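Program Diary, Nosomholm Center for Everyday Wellbeing
Entry for 8/1/24
Subject: Disappointment

The group on disappointment met for the second time this morning. Attendance was good and the session began on time. The diary is kept by the program lead and may be read by any member of the group who wishes to see it, in keeping with the arrangement agreed in July. Personal remarks are recorded only with consent.

The topic was chosen by the members. The first suggestion from staff had been a course on gratitude, and the group declined it politely. Several had already completed gratitude courses elsewhere and had found that the exercises left one matter untouched: what a person is to do on the evening when the promotion goes to a colleague, the house sale falls through or an old friend does not come to the wedding. The view was that people receive plenty of advice on grief and plenty on stress, and very little on the middle-sized letdowns that fill an ordinary year.

The session opened with the reading set from the Putorari workbook, page 70, which asks the reader to write down a recent disappointment in one sentence and then to write, below it, what had been expected. Members were given quiet time for this. I completed the exercise alongside them, as is our practice. My sentence concerned the request for a second meeting room, which was turned down last month. Under it I wrote that I had expected to be consulted before the decision. Until that moment I had believed I was upset about the room.

This pattern appeared elsewhere in the group. One member wrote of a canceled vacation and found that the expectation beneath it was of being looked after for a week. Another wrote of a daughter's short phone call and could not complete the second line at all. The group did not press her. The workbook allows for a blank line and so do we.

A discussion followed on the common advice to "keep expectations low." The members were divided. Some had lived by the rule for years and described it as a sensible form of saving, in which a person spends less hope and therefore loses less. Others said that it had cost them a good deal, chiefly in invitations they had not accepted and jobs for which they had not applied. It was noted that low expectations, once they become a habit, are very hard for other people to live beside. A husband who expects a poor vacation is seldom good company at the airport.

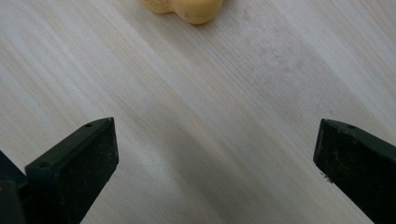 Siyabonga Zwane remarked that the advice confuses two separate things, the size of a hope and the tightness with which it is held. He had hoped for a great deal in his working life, he said, and most of it had not arrived, and he did not regret the hoping. What he did regret was the month or so after each refusal, when he had been short with everyone at home and had called it being tired. He asked that this be entered in the diary in full, and it has been.

The remark changed the direction of the morning. Members began to speak less about the events themselves and more about the days that came after them. Staff have observed the same thing in earlier programs, though it has not been set down properly until now. People tend to manage the first hour rather well. They thank the caller, they congratulate the colleague, they wash the dishes. Trouble comes later in the week, over a lost key or a slow line at the pharmacy, and by then the link with the original event has been lost.

For this reason the group agreed to try a simple measure before the next session. When a disappointment occurs, the member will tell one person about it on the same day, in plain words and without asking for advice. "I did not get the apartment and I am sorry about it" was offered as a model sentence. The person told may be a relative, a friend or another member of the group. Those who live alone may write the sentence in their notebooks and read it out at the next meeting if they wish.

There was some resistance. One member felt that stating a disappointment aloud would make it larger. A second said that in her family such a statement would be heard as a complaint and answered with a list of other people's misfortunes. I recognized the difficulty, having grown up in a similar household. It was agreed that the choice of listener matters, and that a member may say beforehand that no reply is needed.

We took a break of 18 minutes, which was longer than planned. The coffee had to be made twice.

The second half was given to the Han method, a breathing and walking practice that some members had used in a previous course. My own position on it has been cautious. I have no objection to breathing exercises, and I have seen them bring real relief to people in the middle of a hard afternoon. My concern is that they are sometimes taught as a way of making a feeling leave the room before it has been heard. The members who knew the practice well answered this fairly. They use it, they said, to stay with the feeling a little longer without doing anything foolish, such as writing the letter or calling the former employer. On that understanding it was tried by everyone present, seated, and then walking in the corridor.

I found the walking part useful and the seated part less so. My mind went back to the meeting room more than once. I record this so that members who had the same experience will know that it is permitted.

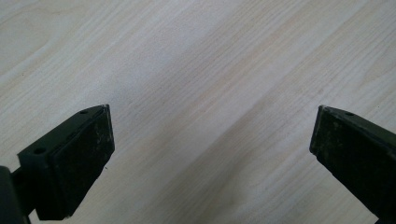
Pale wooden surface, Stonholm.

After lunch there was time for individual conversations. Three points from these are entered with the agreement of those concerned.

The first is that disappointment in oneself was felt to be of a different kind and should have a session of its own. The member who raised it said that one can forgive a landlord by spring, and that she was still waiting to forgive herself for leaving college. I have moved the session on rest to a later date to make space.

The second concerns children. A father asked whether he ought to protect his son from small letdowns or allow them. The program takes no formal position on the raising of children. My personal reply was that I would try to be nearby when they happen and would avoid promising a treat too quickly. He said he had bought a great many ice creams. I said that I had as well.

The third was a request that the sessions end with something lighter. A member suggested that each person name one thing that had turned out better than expected. I hesitated, in view of the group's opinion of gratitude courses, and the suggestion will be put to everyone next time.

Matters for the file. The seven notebooks ordered for new members have arrived and are in the cabinet under reference 3547. The heating in the corridor was too high for walking and has been reported. The reading for the next session is the chapter following page 70, and members may leave out the questionnaire at the end, which repeats much of what was done today.

On my own account, I have carried out the measure the group agreed upon. At the close of the day I told a colleague that I was sorry about the meeting room and sorrier that I had not been asked. She listened and did not give advice. Then she told me that her own request had been refused in the same round, which I had not known, and we stayed talking until the building was due to be locked.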